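Ticket 485 - Zuvley mesh polo, cuff going gray
Status: open

Hi again! My white Erura polo still comes out with the sleeve band duller than the mesh next to it. I've run it 2 times now on the Lusia whites program at 120 minutes, with the powder you suggested (a full scoop, maybe a bit over), and the body looks great - the band, not so much. There's a tiny nub of thread on it too, and I'm scared to snip it. Do I soak just the sleeve?
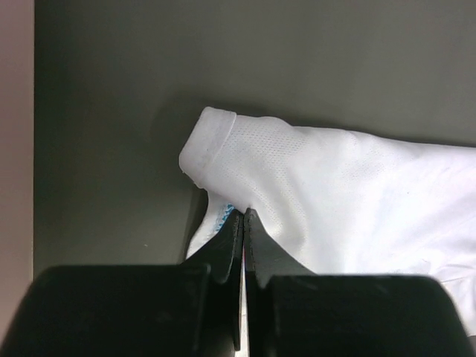 Zuvley Support: Yes, soak the sleeve overnight in cool water and skip the softener. Leave the thread alone until it's dry.

Okay, trying it tonight!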